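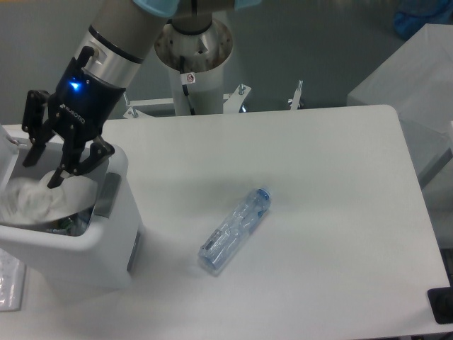
Gerkside visit, Mon 15 April – notes for those who couldn't make it

Train late so we missed the intro talk. Marek Doležal took us round anyway, four of us plus two from Tremblay who are looking at the same kit.

Clearing-up cell first. One arm, one table, bin at the side. Job is bottles and small rubbish off the table and into the bin. Gripper is a Robotiq two-finger. Asked about other grippers – they'll quote but lead time is longer, he didn't say how much.

Costs, as far as I got them down:
Spare finger pads, 187 a set. Worth having 4 sets on the shelf.
Training, 2,000 for the first group, less after that.
Delivery 40 days from order, assuming the floor is ready. Ours isnt.

The table and pedestal are not in the base price. Trarlow got caught by that last year and had to go back for more money in April, so put it in from the start. Same with bin liners, silly I know, but somebody has to order them.

Then Jindetach, the planning software. Demo on a laptop, very small screen. Yearly licence, per cell. Didn't love it. Marek says we can run without it for a single cell and add it later.

Still to ask – who does the risk assesment, us or them? And does the service contract cover call-outs at weekends?

Lunch was good. Parking terrible, go by train.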